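Handheld grippers vs. remote arms for teaching – hangers are eating my weekends
Mendamley Boards > Teaching & Demonstration > Show your setup

mothballed
Posted 6th April

Third attempt at getting opinions on this before I do something expensive. The task is plastic hangers. You have a stack on the table and a basket next to it, and the policy is supposed to pick hangers off the stack one at a time. I've been collecting demos with a pair of handheld grippers, one per hand, head camera on. The other option is the remote arms we have on loan from Lernau until September, which are lovely and slow and make me feel like I'm doing surgery through a mail slot.

Target is 1000 demos. I have 100 I'd show to another human being.
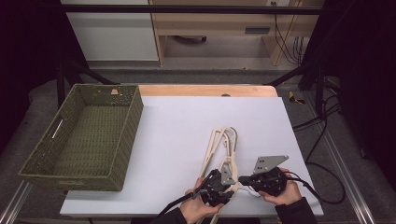
What I'm stuck on
1. Hangers nest. Close the jaws on one bar and you find out how many friends it has.
2. My left hand has started doing clever things, like a small wrist shake to drop the extras. Works great for me. I have no idea if the arm can copy it without flinging hangers into the next county.
3. Cream hangers on a white board. I know. I KNOW.

So: keep going by hand, or switch to remote and accept a tenth of the speed?

torque_of_the_town
Remote, every time. If you drive the arm, whatever you record is something the arm can do. With handhelds you're recording what a person can do, then acting surprised when the robot has fewer opinions about its wrist. The shake is exactly the kind of thing that looks brilliant in the data and trips a joint limit on the first run.

lintroller
Disagree with the above, as is tradition. I did dish racks on remote arms for a whole winter. You know what the policy learned? Hesitation. It learned to hover over a plate like it was choosing a melon, because that's what I did, in every single demo. Handheld data has its problems but at least it moves like it means it.

torque_of_the_town
Hovering is an operator problem. Practice for a week and throw that week away.

lintroller
I did practice for a week. I was practicing hovering.

grendell_refugee
Used to do this at Grendell, mostly soft stuff, a few rigid. Two notes for the OP.

The shake isn't automatically bad. Replay 10 of those demos on the arm with no policy in the loop, at half speed, then full. If the arm tracks the motion, keep it. If it doesn't, you've saved yourself 900 more of them.

Also, those hooks are all pointing at the far side of the table. Is that how you start every time? If so, you're going to get a robot with very strong feelings about which way is north.

mothballed
Uh. Mostly, yes. It's how they land when I put the pile down. I've been telling myself it was "consistent."

grendell_refugee
It is consistent. Spin the pile between takes. Flip a few over. Be a bit of a slob about it.

pincushion
Can we talk about the white board? I'd swap it before recording another minute. Pale hangers on a pale surface under bright light and you're asking the camera to find edges out of goodwill. Dark mat, job done. The green basket is fine, leave it alone.

zervas_owner_3
Don't throw out the white board entirely. We went all dark mat on our Zervas cell and then it fell apart on the customer's white counter. Do both, and something ugly in between.

pincushion
Fair. I withdraw "swap" and replace it with "stop marrying it."

cablemonkey
Since everyone's covered the philosophy, I'll do the plumbing. Both grippers are wired, and the left cable comes off toward your side of the table. Clip it to your sleeve near the elbow and leave a bit of slack at the wrist. If you feel it tug during a take, bin the take. I kept mine and ended up with a policy that drifted left for reasons it couldn't explain.

torque_of_the_town
A remote rig would not have this issue.

cablemonkey
A remote rig has 3 other issues and a login screen.

mothballed
OK. Plan for this week: replay test on the shake ones, rotate the pile, dark mat for half the takes, cable up the sleeve. If the replays look bad I'll go to the Lernau arms for the untangling part only and keep the handhelds for the plain picks. Can you even mix those in one dataset without it getting weird?

lintroller
You can. Tag every episode by how it was collected, and watch the speed difference. Ours would sprint to the rack and then turn into a statue.

torque_of_the_town
Because of the hovering.

lintroller
Yes, thank you.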